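홈 > 뉴스 > 로봇·자동화 > 제품과 서비스
전체기사 | 신제품 | 서비스 | 교육·연구 | 기고 | 구독안내

베사우(Vesau), 탁상형 로봇팔 대여 서비스 '스탈라리' 10월부터 신청 접수

작은 연구실이나 학교 동아리에서 로봇팔을 한 대 들여놓고 싶어도 막상 견적서를 받아 보면 한숨부터 나온다는 이야기를 그동안 참 많이 들어 왔다. 팔 값은 그렇다 치더라도 거치대며 카메라며 제어용 컴퓨터까지 하나하나 맞추다 보면 한 학기가 훌쩍 지나가 버리기 일쑤다. 그런 분들이 반가워할 만한 소식이 하나 들어왔다. 로봇 교육 장비를 다루는 베사우가 탁상형 로봇팔과 조작 연습용 소품을 한 상자에 담아 빌려주는 서비스 '스탈라리(Stalari)'를 내놓고 10월부터 신청을 받는다.

스탈라리의 기본 구성은 로봇팔 한 대와 그리퍼, 전원 장치, 책상 고정용 클램프, 그리고 주방을 주제로 한 소품 40점이다. 소품은 접시와 그릇, 모형 과일과 채소, 양념통처럼 집에서 늘 보는 물건들로 골랐다고 한다. 회사 측은 "블록만 집었다 놓았다 하는 연습은 금방 싫증이 난다는 선생님들 말씀을 듣고, 모양도 크기도 제각각인 물건을 넣는 데 공을 들였다"고 설명했다. 둥근 것, 길쭉한 것, 납작한 것이 골고루 섞여 있어야 잡는 자세를 고민하게 된다는 것인데, 로봇팔로 접시 하나 들어 올려 보려다 진땀을 빼 본 사람이라면 고개를 끄덕일 만한 대목이다.

함께 제공되는 소프트웨어 '딩(Ding)'도 눈여겨볼 만하다. 팔을 손으로 직접 움직여 동작을 가르치는 방식과 화면에서 순서를 짜는 방식을 모두 쓸 수 있고, 한글 메뉴를 기본으로 지원한다. 미리 들어 있는 연습 과제는 20가지로, 물건을 집어 그릇에 담는 간단한 것부터 여러 물건의 자리를 차례로 바꾸는 제법 까다로운 것까지 단계별로 나뉘어 있다. 기록한 동작은 파일로 내려받아 다른 반이나 다른 연구실과 나눌 수 있어서, 옆 학교와 같은 과제를 놓고 결과를 견주어 보는 재미도 있을 듯하다. 물론 처음 켜는 날에는 영점 맞추기에서 조금 헤맬 수 있다. 설명서의 해당 부분이 다소 빽빽하게 쓰여 있어서, 급한 마음에 건너뛰었다가 다시 돌아오는 경우가 적지 않다고 하니 첫 수업 전날 저녁에 미리 한 번 읽어 두시기를 권한다.

대여는 한 달 단위로 이루어지며, 석 달 이상 빌리는 곳에는 소품 교환을 한 번 무료로 해 준다. 주방 소품에 익숙해졌다면 문구류나 공구류 상자로 바꿔 볼 수 있는 셈이다. 배송과 수거, 고장 접수는 협력사인 그레마르(Gremar)가 맡는다. 고장 접수는 평일 오전 9시부터 오후 6시까지 전화와 누리집에서 모두 가능하고, 수업 중에 팔이 멈추는 일이 생기면 원격으로 상태를 먼저 살핀 뒤 필요할 때 교체품을 보내 주는 식이다. 모형 소품은 쓰다 보면 긁히고 닳기 마련이어서 통상적인 흠집에는 비용을 물리지 않기로 했다고 한다. 아이들이 쓰는 장비를 빌릴 때마다 마음을 졸이던 분들께는 이 조항이 가장 반갑지 않을까 싶다.
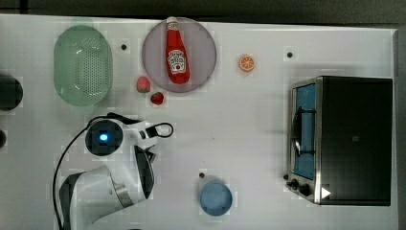 흰 탁자에 차린 주방 과제. 로봇팔 앞쪽으로 하늘색 그릇과 케첩 병을 올린 접시, 딸기, 오렌지 조각이 놓여 있고 오른쪽은 검은색 토스터 오븐이다.

설치 공간은 일반 교실 책상 두 개를 붙인 정도면 넉넉하다는 것이 회사의 안내다. 다만 토스터 오븐처럼 부피가 있는 물건을 함께 올려 과제를 꾸밀 생각이라면 폭이 조금 더 넓은 탁자를 준비하는 편이 좋겠다. 팔이 뻗는 범위 안에 물건을 모두 모아 두려다 보면 자리가 생각보다 금세 차고, 케이블이 지나갈 길도 한쪽에 남겨 두어야 한다. 탁자 높이에는 따로 제한이 없지만 클램프가 물리는 상판 두께는 신청 전에 재어 보는 것이 안전하다.

첫 물량은 300세트로, 학교와 공공 도서관, 비영리 교육 단체의 신청을 먼저 받고 남는 수량을 개인과 기업에 돌릴 예정이다. 신청은 베사우 누리집의 스탈라리 항목에서 할 수 있으며, 기관 신청서에는 사용 목적과 희망 기간, 설치할 장소의 사진 한 장을 붙여야 한다. 대여료는 기간과 소품 상자 종류에 따라 달라져 신청서를 낸 뒤 개별 견적으로 안내된다. 전화 문의는 대표번호로 연결한 다음 내선 3745번을 누르면 된다. 점심시간인 정오부터 오후 1시까지는 연결이 어려울 수 있다고 한다.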